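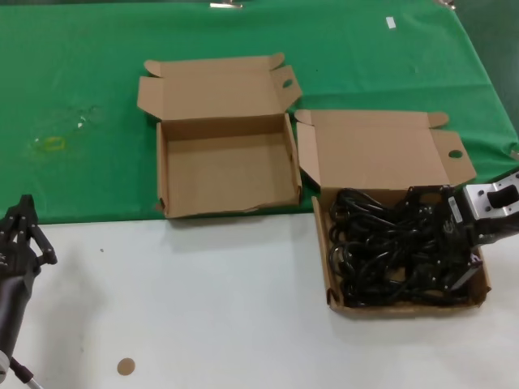 Cable sorting, part 3. Two cardboard mailers with fold-back lids, one for the cables I'm keeping and one for the cables I haven't decided on. The undecided box is always the full one.

Rule so far: if I can name the device it belongs to, it stays. If the device got left behind when I moved out of Clatville, it goes.

I started in January with 111 black cords in a drawer. Down to 78 now. I thought it would be fewer.

Coiling tip - go loose and use a strip of paper tape. Zip ties are a pain when you need the cord again, and I've nicked two cutting them off.

The mailers are from Whitlock, pack of 8. Decent cardboard but the front edge tears if you yank the lid open. Still fine for a shelf.

Anything I don't want goes to the drop-off at Konommont. They take power cords and adapters but no batteries.

Printer cables next. I don't own a printer.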